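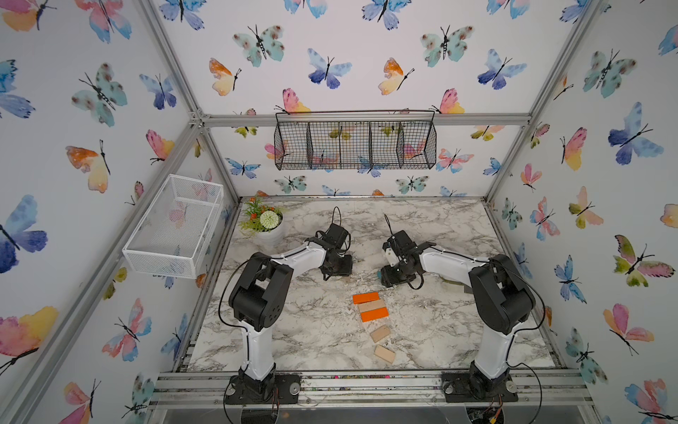
Can a machine tidy up yet? I've spent most of this year trying to get a straight answer, and the short version is: it can tidy up a bit, slowly, if you set the job out for it. Longer version follows.

2/ I do packing and shop-floor fit-outs for a living. Two firms have pitched us arms for the bench this year, Todell and Grollholm. Both demos were pick and place. Both looked good. Neither one involved anything I'd call a chore.

3/ A chore is clearing a surface when you don't know what's going to be on it. My kitchen table on a Wednesday night has mail, a lunch box, crumbs and someone's sock. No two nights are the same, and I still get it done in four minutes without thinking.

4/ Blocks are where everyone starts, and fair enough. Flat sides, solid, they don't mind being squeezed. Two orange ones pushed up near a plain wooden one is already a harder problem than it looks, though. Where blocks touch, there's no room for a finger between them.

5/ You or I would just nudge one over with a knuckle. An arm has to be taught that nudging is allowed, and how far, and what to do if the whole row slides.

6/ Then there are the crumbs. Little white flakes scattered around the blocks, and a two-finger gripper can't do a thing about them. Picking things up and cleaning are separate jobs. The sales sheets tend to put them under one heading.

7/ Same with grooves. Slotted aluminium rail is great for bolting things to and it collects rubbish like you wouldn't believe. At work we clear ours with a brush and a vacuum nozzle, by hand, at the end of the shift.

8/ I kept a tally in June when we had the Todell unit on loan. 174 tries at moving small parts from a bench to a tray. It got 70 per cent of them on the first go. One of our casuals would be embarrassed by that, but a casual also wants to go home at five.

9/ The misses weren't spread evenly. Parts sitting on their own were nearly all fine. Parts leaning on each other, or half under something, were nearly all trouble. Nothing on the spec sheet would have told me that.

10/ Two arms do help. One can hold while the other pulls, and you need that for bags, lids and folding. They also have to stay out of each other's way, so you give up some of the speed you thought you were buying.

11/ Things I'd hand over today: sorting solid parts of a known size, loading a tray, feeding a machine that always sits in the same spot. We've got an Estirow feeder doing the last one for 8 hours a day and I rarely look at it.

12/ Things I wouldn't: wiping down, anything with cloth or cling wrap, anything near a pot plant you're fond of.

13/ For the home, I'd wait. The dishwasher is still the best robot in my house, and I still have to load it.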